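How to write rules for hand-held gripper work that people will keep to

Most rule sheets for hand-held gripper recording are far too long. The first one I was given at Emstead ran to 128 numbered rules, and I doubt that anyone on the floor could have quoted five of them. I have since cut it down twice. What follows is the method I used, with my doubts left in.

Before you start

Get the sheet you use now, a pencil, and somebody who does the work every day. Don't do this alone at a desk. Allow an afternoon.

Step 1. Strike out anything that can't be checked

"Operators should move naturally" is a wish. So is "take care with soft items". Ask of each line how a second person would tell that it had been broken. If the two of you can't agree on an answer, it goes. You will be told that these lines "set the tone". I have never seen a tone survive the first hour of a shift.

Step 2. Write the approach rule in terms of the jaws

Our old sheet said to "line up with the object". Line up what, exactly? The version we use now reads: open the jaws before they reach the item, bring one pad to each side of it, and pause before closing. A reviewer can check all of that without asking the operator what he had in mind.
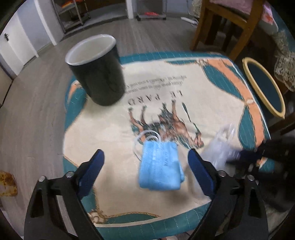 Jaws open, one pad either side of a folded face mask, with the second gripper at work on a plastic bag.

The mask is a good test piece for this rule. It is light, it is folded, and it has ear loops that stray well outside the bundle. Decide in writing whether a loop counts as part of the item. We say it does, so a loop left trapped under something else is a fault. Drurnora's guide says nothing on the point, and I suspect that two of their reviewers would mark the same clip differently.

Step 3. Say which hand waits

With two grippers over one small table, somebody will sooner or later knock the pads together. The usual advice is "avoid contact between tools", which tells you what went wrong and gives you nothing to do about it. Ours says that if both grippers need the same spot, the left one waits. Left or right makes no odds. Pick one.

Step 4. Leave the table alone, within reason

Some guides want a plain, single-colour surface every time. I don't buy it as a blanket rule. Homes have patterned cloths, with lettering and pictures on them, and a tool that only copes with bare white board isn't much use to anyone. Rule on what matters: the cloth lies flat, and it doesn't get changed in the middle of a task.

Step 5. Try the sheet on old clips

Borislav Angelovski and I marked 400 clips separately against the new sheet, then compared notes. Where we disagreed, we rewrote the rule and left the marks as they stood. If you change the marks to match, you have learned nothing about the wording.

Step 6. Put an end date on it

Ours lapses every May unless someone argues for each line again. Ingvarsson's people think this is fussy. Their own sheet still has a rule about a cable that their grippers no longer have.

A word on certificates

You may be offered a badge saying that your sheet follows "good practice". Ask to see the practice. When I asked at Carnislow I was sent a leaflet of up to 2 pages, depending on how you count the cover, and most of that was contact details.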